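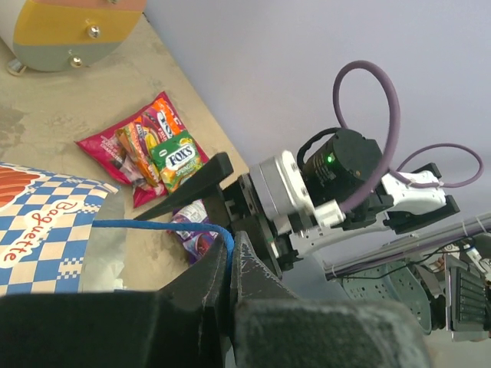

A pink bag of sweets on the tabletop, next to the striped piece with the little metal knobs.

Coaching Sprints, session 2: running the bend
Notes by Carmela Barbieri, revised 6/28/19

Hi all, these are my notes from the track session, typed up a bit more neatly than what I scribbled on the board. Marcus asked for more on the 200, so I've stretched that part and cut the relay stuff (we'll get to relays in July, I promise!).

Why the bend matters

Most new coaches treat the 200 as a long 100. I did too, for years. But the first half is run on a curve, and your athlete has to lean into it while still trying to get up to speed. Stand at the top of the bend and watch their feet. The inside leg works harder at holding the body up, and tired runners start drifting toward the outside of the lane. That drift costs distance, and they hardly ever feel it happening.

Setting the blocks

Put the blocks toward the outside of the lane and angle them so they point at the inside line a little way up the track. The first few steps are then close to a straight line. Bjarke had his pointing straight down the lane and you all saw him wobble on step three – same athlete, same effort, very different start once we turned them.

What I say to athletes

Keep it short. "Left shoulder down a touch" works for most of mine. "Lean in" tends to make them bend at the waist, so I've dropped it. Let the right arm swing slightly across the body and leave the left one alone.

Lane draw

Lane one is tight, and tall runners hate it. The outside lane is gentler, but you can't see anyone until they come past you. Practice both! I had a girl at the Prostarora meet who had only ever trained in lane four, and she drew lane one for her heat. Poor thing.

Drills for this week

Easy bend runs of 10 strides, walking back each time
Block starts on the curve, 15 meters, full recovery
In-and-outs: build up on the bend, float into the straight, then pick it up again

Stop when the form goes. I mean it, especially with the under-16s.

Before next time

Watch any 200 you like from start to finish, then watch it again looking at one runner only. Write down where they come upright. Brynhildur has the sign-up sheet for the timing gates, so talk to her if you want a slot. Bring spikes and a water bottle.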